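モステレックこども科学室　くらしの道具をしらべる
保冷バッグはなぜ冷たさを守れるの？

文：ロケヤ・カシム
小学校3年生から6年生のみなさんへ

お弁当を入れる袋には、ただの布の袋と、内がわが銀色になっている袋があります。銀色のほうは「保冷（ほれい）バッグ」とよばれます。保冷とは、冷たさをたもつという意味です。

保冷バッグには電池もコンセントもありません。冷蔵庫（れいぞうこ）のように、中のものを冷やす力はもっていないのです。それなのに、朝入れた保冷剤（ほれいざい）は、バッグの中だとゆっくりとけます。このページでは、そのしくみと、バッグのつめ方、洗い方、家でできる実験をしょうかいします。

1　「冷たさ」は動かない

冷たいジュースをテーブルに置いておくと、だんだんぬるくなります。「冷たさがにげた」と言いたくなりますが、理科ではそう考えません。動いているのは熱（ねつ）のほうです。

熱は、温度の高いところから低いところへ移ります。部屋の空気があたたかく、ジュースが冷たければ、熱は空気からジュースへ入っていきます。ジュースの温度は上がり、部屋の空気と同じくらいになったところで変化が止まります。

あたたかいスープのときは、向きが反対です。熱はスープから空気へ出ていき、スープは冷めます。

つまり、冷たいものを冷たいままにしておきたければ、外の熱を中に入れないようにします。あたたかいものなら、中の熱を外に出さないようにします。どちらも「熱の通り道をじゃまする」という同じ仕事です。保冷バッグの多くが、冷たいものにもあたたかいものにも使えるのは、このためです。（あたたかいものを入れてよいかどうかは、バッグについている表示でたしかめてください。）

熱が通りにくいようにすることを、断熱（だんねつ）といいます。

2　熱の3つの通り道

熱の移り方には3つの種類があります。

伝導（でんどう）
ものからものへ、さわっているところを通って熱が移ることです。熱いみそ汁に金属のスプーンを入れておくと、持つところまで熱くなります。木のスプーンではあまり熱くなりません。金属は熱をよく伝え、木は伝えにくいからです。

空気も、じっとしていれば熱を伝えにくいものの仲間です。冬に着るダウンジャケットがあたたかいのは、羽毛のあいだに空気をたくさんためているからです。セーターや毛布も同じしくみです。

対流（たいりゅう）
空気や水が動いて、熱を運ぶことです。あたためられた空気は軽くなって上へ行き、冷たい空気は重いので下へ行きます。暖房をつけた部屋で、天井の近くだけあたたかくて足もとが寒いことがあります。あれも対流が関係しています。

空気は熱を伝えにくいのに、動きだすと熱をどんどん運びます。ですから断熱では、空気をせまいところにとじこめて、動けなくするのがこつです。

放射（ほうしゃ）
はなれたところまで、光のようにまっすぐ熱がとどくことです。ひなたに立つと、太陽は遠くにあるのに、顔があたたかくなります。ストーブの前に手を出したときも、空気があたたまるより先に手が熱さを感じます。

放射の熱は、ぴかぴかした金属の面に当たると、多くがはね返されます。黒くてざらざらした面は、反対によく吸いこみます。

断熱の道具は、この3つの通り道をそれぞれふさぐように作られています。

3　すきまとつぎ目

断熱の話をするとき、わすれてはいけないのが「つぎ目」です。

まわりをよく見ると、大きな面はたいてい何枚かの板や布をつないでできています。かべも、とびらも、ゆかもそうです。板と板のさかい目には線ができます。この線の部分をつぎ目といいます。

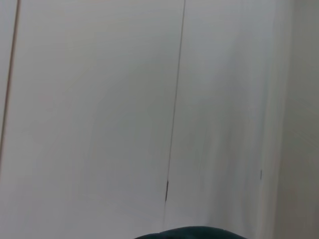
白っぽい面と、そのつぎ目。

線に見えるだけのつぎ目もあれば、紙が入るくらいのすきまがあいているつぎ目もあります。見ただけではわからないことも多いです。

冬の日、しめた窓のそばに手をかざすと、すうっと冷たい風を感じることがあります。ガラスとわくのさかい目や、わくとわくのあいだから、空気が少しずつ出入りしているのです。どんなに厚いかべを作っても、つぎ目にすきまがあれば、空気はそこを通ります。空気が通れば、熱もいっしょに運ばれます。

冷蔵庫のとびらを開けて、ふちにさわってみましょう。やわらかいゴムのような帯が、ぐるりとついています。パッキンといいます。とびらをしめるとパッキンがおされて、すきまをふさぎます。調べたら、とびらはすぐにしめてください。

保冷バッグにもつぎ目があります。布と布をぬい合わせたところと、口のところです。ぬい目はしっかりふさがれていますが、口は開けたりしめたりするので、いちばん熱が入りやすい場所になります。ファスナーの口なら、最後のはしまできちんとしめることが大切です。指が1本入るくらい開いているだけで、中の冷たい空気と外のあたたかい空気が入れかわってしまいます。

つぎ目は、そうじのときにも気をつける場所です。平らでつるつるした面は、ぬれたふきんで一度ふけばきれいになります。いっぽう、みぞになったところには、細かいごみや水がのこることがあります。食べものをあつかう場所では、みぞにそってふきんを動かし、そのあと、かわいた布で水気をとります。

4　保冷バッグの中を見てみよう

では、口を開けた保冷バッグの中を見てみましょう。
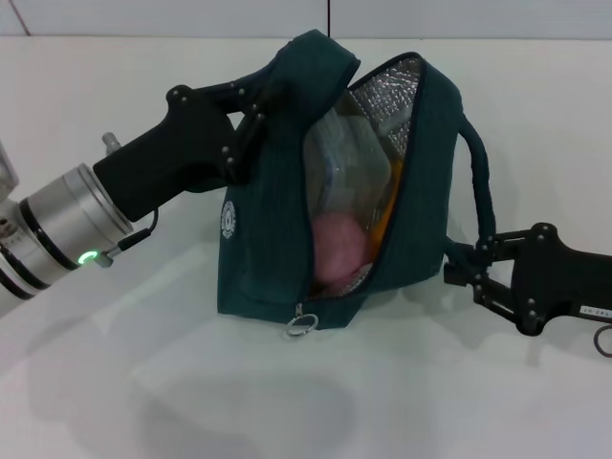

口を開けた保冷バッグ。内がわは銀色で、すきとおった入れものなどが入っている。

外がわはやわらかい布で、内がわは銀色です。お店で売られている保冷バッグは、たいてい次のような層（そう）でできています。

いちばん外の布
こすれたり、ぶつかったりしたときに中を守ります。手でさわる部分なので、じょうぶで持ちやすい布がえらばれます。

まん中の層
外からは見えません。スポンジのようなやわらかい材料がよく使われます。小さなあわがたくさんあり、そのひとつひとつに空気がとじこめられています。空気が動けないので、伝導も対流もおこりにくくなります。断熱の仕事をいちばん多く受けもっているのは、この層です。

内がわの銀色の層
アルミニウムという金属をうすくつけたフィルムがよく使われます。ぴかぴかした面が、放射の熱をはね返します。水がしみこみにくく、よごれをふきとりやすいという役目もあります。

銀色の面にぬい目やでこぼこのもようがついているバッグもあります。層がずれないようにとめてあるものや、中のクッションの形が表に出たものなど、理由は品物によってちがいます。

「銀色だから冷たい」と思っている人がいるかもしれません。さわってみると、ひんやり感じることもあります。でも、温度計で調べると、しばらく部屋に置いた空のバッグの中は、部屋と同じ温度です。銀色の層が冷気を出すことはありません。

ことばのメモ：フィルム
とてもうすい、まくのような材料のことです。食べものにかけるラップも、フィルムの仲間です。

5　保冷剤は上？　下？

バッグは熱が入るのをおそくするだけです。夏の昼まで中を冷たくしておくには、保冷剤の助けがいります。

保冷剤の中身は、ほとんどが水です。水がゼリーのようにかたまるように、別の材料がまぜてあります。冷凍庫（れいとうこ）でこおらせると、かたくなります。

氷がとけて水になるとき、まわりからたくさんの熱を吸いとります。とけているあいだ、氷の温度はなかなか上がりません。保冷剤は、バッグに入ってきた熱を食べものの代わりに引き受けているわけです。ぜんぶとけてしまうと、もう引き受けられないので、中の温度が上がりはじめます。

置く場所は、お弁当箱の上がおすすめです。対流のところで、冷たい空気は重くて下へ行くと書きました。上に置いておけば、冷えた空気がお弁当箱のまわりをつつむように下りてきます。暑い日は2個用意して、上と下からはさみます。

保冷剤には、うすい布やハンカチを巻いてください。こおった保冷剤のまわりには、空気の中の水分がついて水てきになります。夏に冷たいコップの外がわがぬれるのと同じ、結露（けつろ）という現象です。布が水を吸ってくれるので、お弁当箱の包みやおはしのケースがぬれにくくなります。

保冷剤の中身は食べられません。袋がやぶれていたら使わないで、おとなの人にわたしましょう。小さい弟や妹がいる家では、とくに注意してください。

6　つめ方の順番

朝、お弁当をバッグに入れるときの順番です。

お弁当のおかずやごはんは、よく冷ましてからふたをします。熱いままふたをすると湯気が水になり、ふたのうらにたまります。水分が多くてあたたかいところは、食中毒のもとになる細菌（さいきん）がふえやすい場所です。

バッグは前の晩のうちに開けて、中がかわいているか見ておきます。

大きくて重いものから先に入れます。ふつうはお弁当箱です。汁が出そうなものは、ふたがしっかりしまる入れものに入れて、まっすぐ置きます。

次に、くだものの入れものや小さな包みを、あいたところに入れます。やわらかいものは、重いものの下にならないようにします。

保冷剤をいちばん上にのせます。

ファスナーをはしまでしめます。布がかんで動かなくなったら、力まかせに引かず、少しもどしてから布をよけて、もう一度しめます。

バッグの大きさは、中身に合ったものをえらびましょう。わたしが使っているものは、ほぼ2000ミリリットルの中身が入ります。お弁当箱がひとつと、小さな入れものがひとつで、だいたいいっぱいになります。大きなバッグに小さなお弁当箱だけを入れると、中にあたたかい空気がたくさんのこり、それを冷やすために保冷剤の力が使われます。すきまが大きいときは、清潔なタオルをつめておくとよいでしょう。中身がゆれるのもふせげます。

すきとおった入れものを使うと、ふたを開けなくても中が見えます。きょうだいの分とまちがえにくいので、わが家ではくだもの用に使っています。

7　持ち手と金具

断熱とは関係なさそうですが、持ち手や金具も道具の大事な部分です。

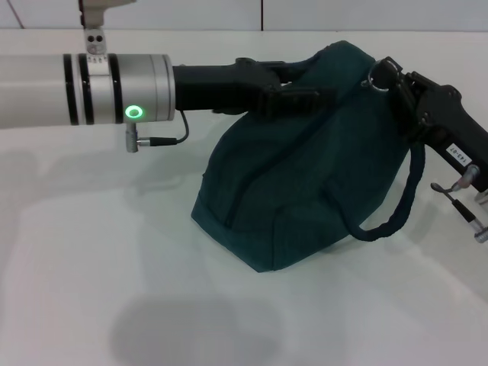
白い台の上の保冷バッグ。黒いひもの持ち手と、銀色の輪がついている。

持ち手には、平たい帯のようなものと、丸いひものようなものがあります。細い糸をたがいちがいに組んで作ったひもを、組みひもといいます。1本の糸だけなら切れてしまう重さでも、何本も組めば、みんなで重さを分けあうので強くなります。髪の毛の三つ編みも、組み方のひとつです。

金属の輪は、ひもをつないだり、ほかのものを引っかけたりするときに使われます。布に直接ひもを通すと、こすれて布がいたむことがあります。あいだに輪があれば、ひもは輪の中で動くので、布へのいたみをへらせます。ファスナーのつまみにも小さな輪がついていることがあり、指でつまみやすくなります。

やわらかい布のバッグは、中身が少ないとくたっとします。つぶせるのはべんりな点で、食べおわったあとはランドセルのすみに入れられます。そのかわり、強くおりまげることをくり返すと、内がわのフィルムにひびが入ったり、はがれたりすることがあります。しまうときは、かるくたたむくらいにしておきます。

持ち手を持ってふりまわすと、中身がかたよって汁がこぼれます。ひもの根元もいたみます。

8　洗い方とかわかし方

帰ってきたら、まず中身をぜんぶ出します。わすれた保冷剤が週末のあいだ入ったままになっていた、という話をよく聞きます。保冷剤は表面を水で洗ってふき、冷凍庫にもどします。

バッグの内がわは、かたくしぼったふきんでふきます。べたべたしているときは、台所用の洗剤をうすめてふきんにつけ、ふいたあと、水だけのふきんでもう一度ふきます。すみと、ファスナーの内がわも忘れずに。パンくずはすみに集まるので、先にさかさにして落としておくと楽です。

丸ごと洗ってよいかどうかは、品物によってちがいます。洗たく表示を見てください。おけに水が入っている絵に大きなバツがついていたら、家では水洗いできません。

ふきおわったら、口を大きく開けてかわかします。風の通る日かげに置きましょう。口をしめたままだと、中の水分が出ていけません。断熱の層は水を通しにくいものが多いので、ふつうの布の袋よりかわくのに時間がかかります。しめったままにしておくと、においやカビの原因になります。

かわいたかどうかは、すみを指でさわるとわかります。まん中はかわいていても、すみだけぬれていることがよくあります。

9　やってみよう　氷がとける時間くらべ

2024年3月に、わたしたちの科学室で、ヘウォン・ペさんといっしょにやった実験です。家にあるものでできます。

用意するもの
同じ形のコップ　2つ
同じ大きさの氷　2つ
保冷バッグ
時計
紙とえんぴつ

やり方
コップに氷をひとつずつ入れます。
ひとつはそのままテーブルに置きます。
もうひとつは保冷バッグに入れて、ファスナーをしめ、となりに置きます。保冷剤は入れません。
はじめた時こくを紙に書きます。
ときどき氷を見て、ぜんぶとけた時こくを書きます。

バッグを開けると外の空気が入ります。見る回数は少なめにして、開けたらすぐにしめてください。

結果
テーブルの氷は54分でとけました。バッグの中の氷は116分かかりました。

バッグの中のほうが、とけるまでの時間が長くなっています。保冷剤を入れていないので、これはバッグが熱をじゃました分の差です。

みなさんの結果は、この数字とはちがうはずです。氷の大きさ、部屋の温度、バッグの厚さがちがえば、時間も変わります。数字が同じになるかよりも、どちらが先にとけるかに注目してください。

気をつけること
くらべる実験では、調べたいことのほかは、できるだけ同じにします。コップの形がちがったり、片方だけ日が当たっていたりすると、バッグのせいなのか、日光のせいなのかがわかりません。同じ実験を別の日にもう一度やると、もっとはっきりします。

さらに調べたい人は、次のことをためしてみましょう。
ファスナーを半分だけしめたらどうなるか。
バッグの代わりに、タオルで巻いたらどうなるか。
新聞紙で包んだらどうなるか。
あたたかいお湯を入れて、冷めるまでの時間をくらべたらどうなるか。お湯を使うときは、かならずおとなの人とやってください。

タオルで巻くと氷が早くとけると予想する人がいます。人が毛布に入るとあたたかくなるからです。予想を紙に書いてから、ためしてみてください。

10　みんなの質問

科学室にとどいた質問から、いくつか答えます。

保冷バッグをひなたに置いてもいいですか。
やめましょう。日光の熱でバッグの表面があたたまり、その熱が少しずつ中へ入ります。とくに8月は、しめきった車の中がとても暑くなります。保冷バッグに入れてあっても、お弁当は車に置いていかないでください。

冷たいものとあたたかいものを、いっしょに入れてもいいですか。
おすすめしません。バッグの中で、あたたかいものから冷たいものへ熱が移ります。どちらも中くらいの温度になってしまいます。

アルミホイルを袋の内がわにはれば、保冷バッグになりますか。
放射の熱をはね返す役目はします。けれども、アルミホイルだけだと空気の層がないので、熱が伝導で通りぬけます。あいだに、ぷちぷちした空気入りの包み材をはさむと、だいぶよくなります。工作としておもしろいので、氷の実験でくらべてみてください。

水とうも同じしくみですか。
似ています。ステンレスの水とうには、かべが二重になっていて、あいだの空気をほとんどぬいてあるものがあります。空気がなければ、伝導も対流もおこりにくくなります。このしくみは真空断熱（しんくうだんねつ）といいます。

保冷バッグはいつまで使えますか。
決まった年数はありません。内がわがやぶれたり、ファスナーがしまらなくなったり、洗ってもにおいがとれなくなったりしたら、かえどきです。

11　このページに出てきたことば

保冷　冷たさをたもつこと。
断熱　熱が通りにくいようにすること。
伝導　さわっているところを通って熱が移ること。
対流　空気や水が動いて熱を運ぶこと。
放射　はなれたところまで熱がまっすぐとどくこと。
結露　空気の中の水分が、冷たいものの表面で水てきになること。
つぎ目　板や布などをつないだ、さかい目のところ。
パッキン　すきまをふさぐための部品。

おうちの方・先生へ
氷の実験は、授業の前半に始めると時間内に終わらないことがあります。小さめの氷を使うか、昼休みをはさんで観察してください。記録用紙は科学室の受付でお配りしています。パルビーン・モンダルまでお声がけください。

次回は「なべのふたには、なぜ小さなあながあるの？」です。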